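Home | Articles | Kitchen & Household | Random page | Log in

Kitchen color

Kitchen color is the choice and arrangement of color in the room where food is prepared, and it takes in walls, floors, cupboards, counters and, in more recent times, the appliances as well. It is one of the friendlier corners of household history, because almost everyone has grown up in a kitchen of some color or other and can usually tell you which one, even many years later.

Early kitchens

For a long time the color of a kitchen was mostly the color of whatever it was built from, with a good deal of soot on top. Limewash was the common wall finish in farmhouses, put on fresh each spring, and it came out white or cream, or a soft yellow or pink where a little earth pigment was stirred into the bucket. In the valley town of Utska, households tinted their limewash blue, and an old belief held that the blue kept flies away. People in many other places have believed the same thing, and whether the flies ever agreed is hard to say, but the habit was a pleasant one and it lasted.

The Utska blue was sold as a dry powder in paper twists, and a surviving price list from the Nulden paint works offers 40 shades, a surprising number of which are blues. The most popular was called Wivar, after the river, and was meant for north-facing rooms. 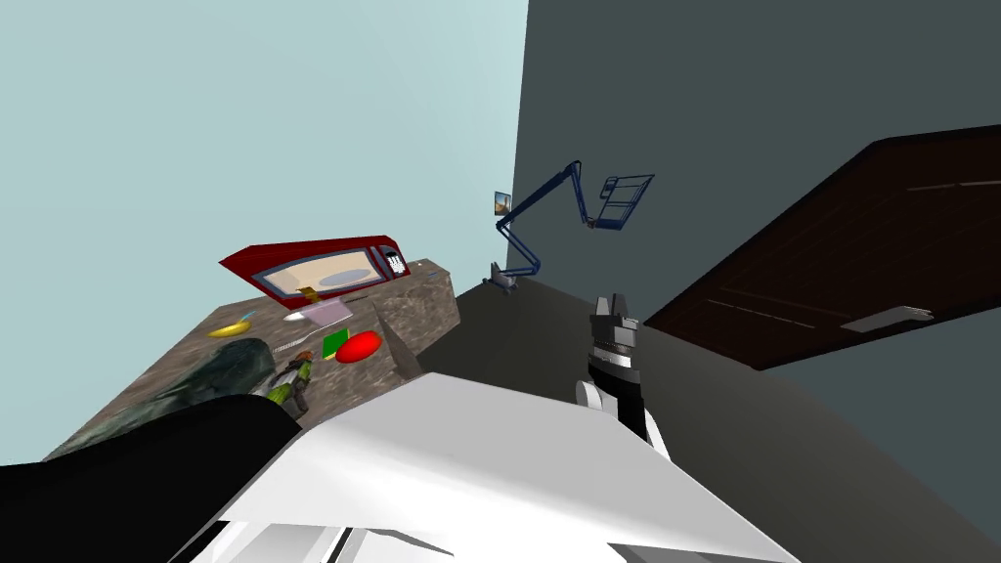
Painted appliances came along much later than painted walls. Early iron ranges were blacked, and the first enameled stoves and iceboxes were nearly always white, a color that buyers linked with dairies and hospitals and so with cleanliness. Once makers learned to fire colored enamel evenly, pastels followed, and after them the deeper greens, golds and browns that many readers will remember from a grandparent's house. Red has mostly stayed with the smaller things, such as kettles, mixers and toasters, and a red microwave oven against a pale blue wall shows how well the old limewash color gets along with a bright neighbor. Large red appliances have always been harder to sell, as a family may live with a refrigerator for a very long while.

Choosing and using color

The writer Ivar Strand, whose household handbook ran to 237 pages and seems to have been kept beside a great many stoves, advised his readers to choose the counter first, the wall second and everything else as money allowed. He was fond of speckled stone, which he called "forgiving of crumbs," and he distrusted pure white. His advice to look at a paint sample in January, by lamplight, before buying is still passed along today.

Regional habits

In the hill villages near Huerta, door frames and shelf edges were picked out in dark red, while the walls stayed plain. The custom was carried down to the coast by families moving for work, and there it softened into pink.

See also: Limewash; Enamel; Pantry

Comments (3)

marla_t: My grandmother's kitchen was exactly that Utska blue, ceiling too! She had flies all the same.

oldpaintcan: Does anyone know if the Nulden price list can be seen anywhere? I would love to have the shade names.

Dee: I tried the lamplight trick and went back to the store for a warmer yellow. Good advice, glad I read this.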